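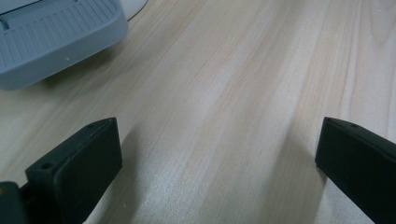
Leave the table alone

By Aranka Illés

A table is for putting things on, and most of us have forgotten how to take them off again. I have come round to the view that a household should have one surface that goes back to bare wood every night, and that it should be the biggest one.

I grew up with a table that was never clear. It had post on it, a sewing box, batteries that might or might not work, and a bowl of keys to doors we no longer had. We ate at one end. When visitors came my mother moved everything to the bed, and when they left she moved it all back.

My own table is pale wood with a straight grain. I bought it second-hand in Clenville for 139 pounds, which was more than I meant to pay, and for the first year I treated it the way my mother treated hers. Then in April I had to empty the room for the plasterer. When I put the table back I put nothing on it, mainly out of tiredness. It stayed that way for 12 days and I noticed that I was sitting at it more. I wrote letters there. I mended a lamp. I could start a job without first finding somewhere to put the last one.

My neighbour Géza Pap thinks this is fussy. He says a table with things on it shows that people live in the house, and that a bare one looks like a furniture shop. I see what he means, but he also does his tax return on an ironing board.

The usual advice is to buy storage. I disagree with that as well. Boxes and trays fill up, and a tray on a table is still a thing on a table. I once paid for a set of 23 small drawers and I could not tell you now what is in more than five of them. What works is dull. You carry each thing back to where it lives before you go to bed, and if it doesn't live anywhere you decide that night whether you want it.

Chargers and other bits of plastic are the worst. They are light, they have no proper home, and they come with a cable that takes up more room than they do. I keep mine on a shelf in the hall. It means a walk when the phone is low. I have got used to the walk.

I would make some allowances. A person with small children can have one end of the table back in a few years. Orsolya Kun, who shares a studio flat with her sister, says that her table is also her desk and her worktop, and that clearing it every night would take an hour she hasn't got. She clears it on Sundays, and I think that counts.

For the rest of us it takes around 12 minutes, less once you stop leaving so much out. A damp cloth along the grain, then a dry one, and switch off the light.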